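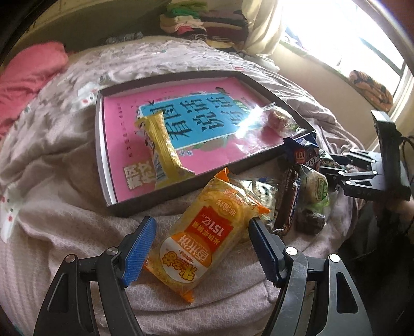
Where should the snacks live if you don't want crumbs in the bed? In a shallow tray with a rim, and the tray goes back to the kitchen at night.

I picked that up at the Kiltlow tidy-up swap on Thursday, where 20 of us turned up with our worst bedroom habits. Mine is chocolate bars on the bedspread, next to whatever book is on the go (guilty!). Solange Bergeron ran the evening and she was lovely about it – she keeps wrapped sweets and snack bars together on one tray and puts anything baked in a tin with a lid.

Maëlle Paquette then had us folding clothes against the clock, and I got through my pile in 15 minutes, which I'm still quite pleased with. Entry was free and the tea was strong. The next swap is in the same hall, and Solange wants people to bring a tray of their own this time – any old one will do.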